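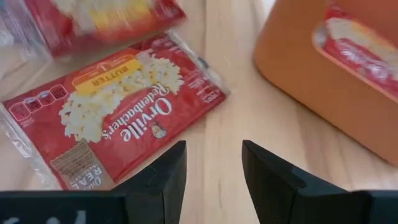
Flalov wrist-cam grasps, README

Hi! I put this set together while trying to decide between two pairs of fingers for the gripper on my bench arm, and it grew into something other people kept asking me for, so now it has a README (sorry it took a while).

What's in it

2000 short clips from the wrist camera, plus a log file for each with finger opening, motor current and arm pose. The task is always a flavor of the same thing: get wrapped popcorn packets off a wooden table and into their cardboard box, or back out again. Microwave popcorn is a great test item! The wrap is shiny and slides around, the packet is flat, and there's very little edge to grab.

The fingers

Rakero: black, tapered, angled tips with a small notch. They get under a crimped seam better than anything else I own.
Stiltmont: wide soft pads. Lovely on a box, pretty hopeless on a packet lying flat, and I say that as someone who paid for them.

I ran both on the same arm with the same Tsai controller, and swapped fingers every 5 sessions so that neither pair got all the good lighting.

Folders

clips/ has the video, one file per attempt
logs/ has the matching CSV, same file name
labels/ has my calls: picked, slipped, missed, or "other" (mostly me hitting the stop button)

Things to know before you use it

The camera sits close to the fingers, so anything far off tends to go soft, and fast moves blur. I left those clips in. If you want only the crisp ones, filter on the sharpness column and start with a cutoff of 6.

Glare on the plastic is real. My first packet detector kept finding highlights and calling them corners, and I lost most of May to that.

Labels were done by me, then Trygve Hägglund went through a batch and disagreed with me on roughly 3 percent. His version wins where we differ.

The log clock drifts a little on long sessions. Line up on the first finger close, not on the file time.

If you find a bad label, send me the file name and I'll fix it in the next upload.

Last updated November 13, 2019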